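4.3 Checking the grasp planner on pale and glossy objects

Korov will give you a confidence score for every object. Don't trust it on frosted glass. Run this check before you let the planner close the fingers.

1. Open the Serrano viewer and load your session.
2. Go to frame 1,015. Turn the depth overlay off.
3. Find the bottom edge of the panel by eye, then turn the overlay back on.

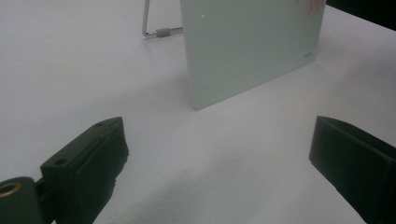
Figure 9. Wrist view, fingers apart, frosted panel on its wire stand.

4. Compare the two edges. If they differ by more than 18 pixels, reject the grasp, whatever the score says.
5. Repeat at frame 1,322.

Note: The "auto-refine" option is supposed to fix faint edges. In our trials it mostly moved the error to the wire. Leave it off until Jiahui Yao's patch is merged.

CAUTION: A thin wire may be dropped from the collision map as noise. Set the minimum cluster size by hand and look at the map yourself. A green tick only means the file loaded.

Last updated: 2026-06-06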